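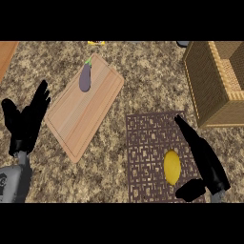
Simulated counter: eggplant on the cutting board, lemon on the mat, basket at upper right.

Pre-purchase checklist, two-arm kitchen cell
Site: Gastwood test kitchen
Filled in by: Declan Crabtree
Date: Aug 18, 2019

1. Layout agreed with the kitchen staff
OK. They asked that the basket stays on the right side. I have no objection.

2. Both arms can work at the same counter
OK in simulation. Bavell must confirm the distance between the two bases in writing before we sign.

3. Hands suitable for fruit and vegetables
Open. The eggplant has a smooth skin and I want to see it lifted on a real counter. Ask Hijazi if they can lend us a pair of hands for 2 weeks.

4. Loose items on the counter
Open. The placemat lies under the lemon and can move if a finger pushes it. Either we fix it to the counter or we remove it from the plan. Same question for the cutting board.

5. Emergency stop
Not OK. The offer includes one stop button only. We need one on each side of the counter. Bavell wants 800 dollars for the second button with cable and mounting. To be negotiated.

6. Guarding and floor marking
Open. The quote from Flora is 1,800 dollars, installation included. I did not find this cost in the first budget, please add it.

7. Power supply
OK. The electrician has checked the line and it has a 16 amp breaker. No other machine may be connected to it.

8. Cleaning
Open. The supplier's manual says to wipe the hands with a damp cloth. It says nothing about food-safe covers. I wrote to them and am waiting for the answer.

9. Training of operators
Planned for September. The price is in the offer, but travel of the trainer is not.

Result: order not released. Points 3 and 5 must be closed first. Point 4 we can decide ourselves at the next kitchen meeting.

Signature: D. Crabtree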